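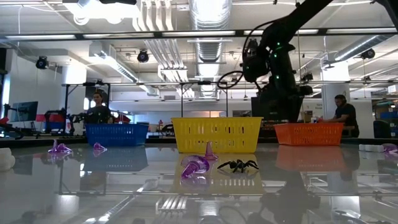

Drei Körbe in Blau, Gelb und Orange, davor die Kleinteile in loser Verteilung.

Werkstatt-Tipps: Sortieraufgaben für Lerndaten aufbauen

Der Aufbau kostet mehr Zeit als die Aufnahme selbst. Die folgenden Punkte haben sich beim Projekt Oltano bewährt.

Körbe in deutlich verschiedenen Farben nehmen, sonst aber baugleich. Positionen zwischen den Durchgängen leicht verändern — wenige Zentimeter genügen.

Teile von Hand streuen, nicht ausrichten. Kegel dürfen liegen oder stehen. Dünnbeinige Teile wie Spinnen zuerst einzeln üben, die Finger greifen gern daneben.

Spiegelnde Flächen vor jeder Serie abwischen. Reflexe der Deckenlampen bleiben trotzdem; wer sie nicht in den Daten haben will, legt eine matte Unterlage auf.
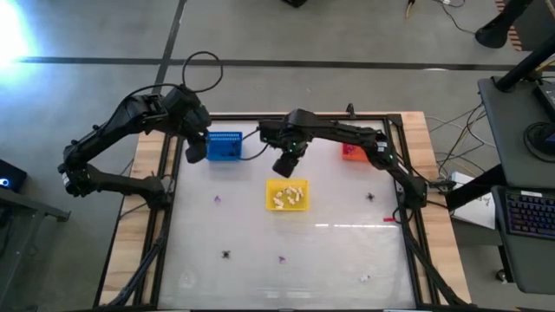 Arbeitsfläche von oben: weiße Kleinteile im gelben Korb, violette im orangen.

Pro Serie 30 Durchgänge, danach 5 Minuten Pause für die Bedienperson. Müde Hände liefern ruckartige Bahnen. Fehlgriffe mit anschließender Korrektur behalten, abgebrochene Durchgänge löschen.

Kabelschlaufen am Arm so lang lassen, dass sie in keiner Endlage spannen. Nach 80 Durchgängen Greiferbacken und Kamerahalter nachziehen.

Die Korbzuordnung schriftlich festhalten, bevor die zweite Person übernimmt. Vorlage für das Protokoll bei Josué Guimarães.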